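About us

Dotberg - lab furniture, glassware and bench clear-outs for schools, colleges and small working labs

Who we are

Small firm, one unit, one van. Started by Gopinath Naidu after a long stretch as a school science technician, and a fair few summers spent emptying other people's prep rooms. Urho Pelkonen joined later from the joinery side and does the benches, the shelving and most of the driving. There are five of us now, plus whoever we can rope in over the summer holidays.

We've been going 19 years. Same phone number all that time, so please do ring it.

What we do

Mostly three jobs, and they tend to run into each other.

Clear-outs. You've got a prep room that hasn't been sorted since the last head of science but two. We come in, pull everything out of the cupboards, put it on the benches in groups and go through it with you. Keep, mend, pass on, bin. We wash the glass. We don't take chemicals - sorry, not licensed for it, but we can tell you what the collection firm will want listed before they turn up.

Benches and storage. Worktops, wall shelves, drawer units, drying racks, under-bench trolleys. Built at the unit and fitted in the holidays or after 4 if you're a school. The Drasell range is our own and the one most people go for: plain carcass, deep drawers, dividers that lift out so you can scrub them. Grevard is the taller one, for narrow rooms with high ceilings. Bring a step.

Glassware and small kit. Beakers, flasks, cylinders, racks, clamps, bosses, tubing, bungs by the bag. New and second-hand. The second-hand gets checked for chips and star cracks under a lamp and anything doubtful goes in the glass bin, no arguments. Smallest order is 10 pieces for beakers, any mix of sizes.

Where things go

Gopinath has views on this and you will hear them. Heavy stuff low. Glass at the back of the bench and never at the front where sleeves are. Racks stored upright and empty if you've the room, full if you haven't. One home per item and a label on the shelf as well as on the door, becuase doors get left open.

We draw a bench plan for every room we do. It's a pencil sketch and a list, nothing fancy, laminated and stuck inside a cupboard. New staff find it handy. One college still had theirs up when we went back to replace the sink unit, with three sets of handwriting on it. 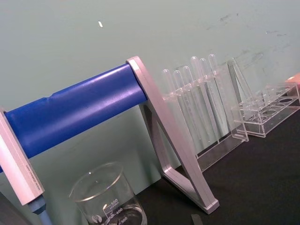
Glassware is the bit people ask us about most, so a word on it. We sell by the size you'll really use and most classrooms buy too big - a 600 ml beaker is a lovely thing but it takes up shelf and it's heavy in small hands. Look for white markings you can read from standing height. And take the word APPROX printed under the 500 seriously, it's there for a reason: a beaker is for holding and mixing, and if the volume matters then get a cylinder out. Test tubes we'd always keep in a clear rack up against the wall, easy to see what's in there and out of the way of elbows. Dark worktops suit glass very well by the way, although they do show every drip of hard water. Wipe with a damp cloth, then a dry one.

Who we work for

Secondary schools mainly, some colleges, a water testing lab, two potteries who wanted proper glaze shelves. We fitted out the teaching room at Iyer over one Easter, finished in April with a day in hand, and have looked after thier drawers and racking since.

Getting a quote

Send us the room size, a few photos with the cupboard doors open and a rough idea of what's staying. Don't tidy first. Quotes are free and last until the end of term. Summer fills up early so get in before the exams start if you can.

Visitors welcome at the unit, mornings best. Ring the bell twice, the saw's loud. Tea on arrival, parking at the side, mind the pallets.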